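Ticket 466 – Yellow paper cups sticking together when stacked
Opened by: Noura Shboul
Product: Plumley paper cups, yellow with white rim
Status: Open

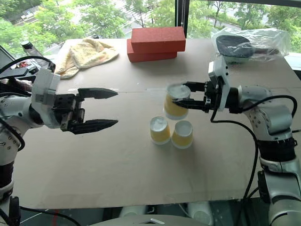
Is it safe to store these cups nested?
Nested is fine as long as nothing heavy sits on top of the sleeve.

Log
March 15, 2026 – Pulled 2 sleeves from the Tevex carton. Cups near the bottom jam at the rim and need a twist to separate.
Same day – Moved the carton to the top shelf. Sleeves from the December order come apart normally – no action on those. Waiting on Amato for a replacement carton.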